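Plant visit: Arruda, controller board and actuator kitting
Sunday, December 16, 2018

The Arruda site opens to visitors one weekend a year, and registration closes once 116 names are on the list. I was placed in the second group of the morning, led by Noreen Madigan, who is responsible for incoming parts. The tour takes in goods receipt, the kitting benches and a short stretch of the test hall. Coil winding was closed to visitors.

Goods receipt can be covered briefly. Boards arrive from Starach in cartons, with foam between layers. A sample from each carton goes under a bench magnifier for solder joints and connector seating. Lots above 500 pieces get a second sample drawn from the bottom layer, a rule introduced after a carton was stored upside down. Solenoids come from two suppliers and are booked in by body type and lead length.

The kitting benches took up most of the visit. Parts are held in open plastic trays and grouped on steel trays before they go forward. The bench top is white, and dropped screws are easy to find on it.
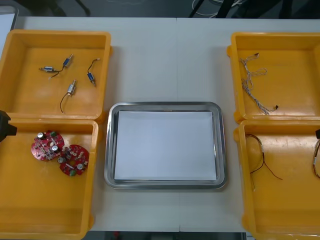
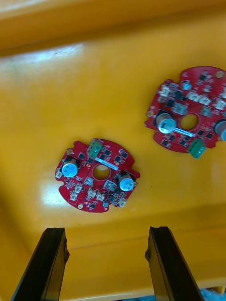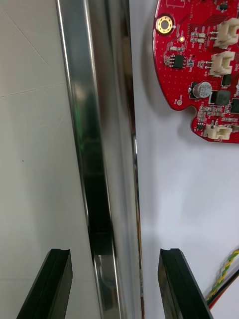
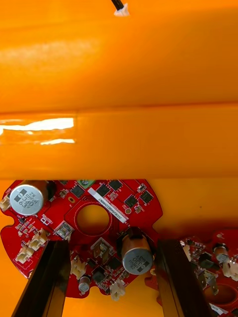
Tray choice is a larger subject than I had expected, and I spent most of my questions on it. Arruda used flat cardboard sleeves until January of last year. They were cheap, but they shed fiber, and fiber ends up in connectors. The present trays are molded, wipe clean and stack when empty. Their weak point is that nothing inside locates the part. In the first picture the two round boards have ended up with one overlapping the edge of the other, and a board with standing capacitors should not be resting on its neighbor. Ms. Madigan agreed and said a divider from Holtular is being tried on another bench. My own view is that a ribbed floor insert would do the same work and be easier to clean.

Solenoids are a different case. The bodies tolerate contact with each other, but the leads do not tolerate being pulled, and loose leads catch. The shallow tray with the silver and blue-bodied parts is a fair compromise – the low rim lets fingers in from the side, and only a few parts share the floor. I would still prefer the leads tied.

The steel tray is lined with a sheet of white paper. The paper is changed at the start of each shift, or sooner if marked. I asked whether a conductive mat had been considered for the boards. It had, and the answer was that mats are used in the test hall, where the boards are powered.

We had around 17 minutes in the test hall. Finished drives are run on a Rovoden load stand for 2000 cycles, with current logged throughout. The stand was idle during our visit, but the printed logs were on the table and could be read. Most of the traces were flat after warm-up. One rose slowly toward the end, and the unit had been set aside for a bearing check.

Practical notes for next year: closed shoes are required, bags are left at the gate, and the parking lot behind the building fills early. Coffee is in the canteen on the second floor. Questions about the parts side are best kept for the kitting benches, as the test hall is loud even with one stand running.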